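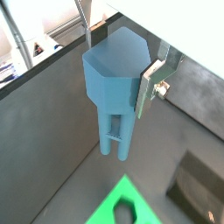 A part with two legs should not be filed under "cup" only for the reason that it is open on top, wrote one reader of the first version, and it would be better to give every part a second shape word. We agreed with the remark. From this version the list has two shape columns, and the old column "form" is gone.

Skekside Plastic Parts List
Version 2, June

What is it

Skekside is a word list for small plastic parts which have lost their set, their box or their instruction sheet. It has 422 entries. Each entry is one part, described in everyday words, so that two people who write about the same part can arrive at the same words. We do not say what the part is for, unless it is written on the part itself.

The parts come from mixed boxes bought by Atitz, and a smaller quantity came later from Mudaliar. Of the entries, 300 are from Atitz. All other entries are from Mudaliar.

Files

parts.csv: the list, one line for one part
words.txt: the allowed words for shape, color and surface
changes.txt: what is different from version 1

Columns in parts.csv

id: number of the part, from 1 to 422. Numbers are not used again if a part is removed.
color: one word, with "light" or "dark" before it if necessary. Light blue and blue are separate colors.
shape_top: the upper half, when the open side is up. If there is no open side, the wider end is up.
shape_low: the lower half. Write "same" if the shape does not change.
joint: crossbar, pin, hook, none. A bar between two legs is always "crossbar", also when it is very thin.
surface: smooth, ribbed, grained, mixed. Mixed means that at least one small area is different from the rest.
source: Atitz or Mudaliar
note: free text, at most 30 words

How an entry looks

color: light blue
shape_top: hexagonal cup, taper
shape_low: two legs, round, parallel
joint: crossbar
surface: mixed
note: Wide opening. Leg ends rounded. Crossbar has small ribbed area.

In version 1 the same kind of part had only "cup" in the column form, and the legs were mentioned in the note, where a search by shape did not find them.

Known problems

The word "taper" is used too freely. Some writers put it for any side that is not straight, others only for a side that gets narrow toward the bottom. The second use is the correct one.

Gray and silver are mixed up in the Mudaliar entries. We have corrected those we could check again, but not all the parts are still with us.

The list has no sizes. We measured in the beginning, but with two different rulers, and the results did not agree, so we took the column out. If you need sizes, please do not guess them from the notes.

Adding parts

New entries are welcome. Please use only words from words.txt, and write separately if a word is missing. The number range is prepared up to 1000. Entries with a guess of the purpose ("maybe a toy foot") are sent back to the writer.

Use of the list

You may copy and change it freely, also for teaching. Please mention Skekside and the version number. The Falto glossary used the columns of version 1 and cannot read version 2 before its column names are changed.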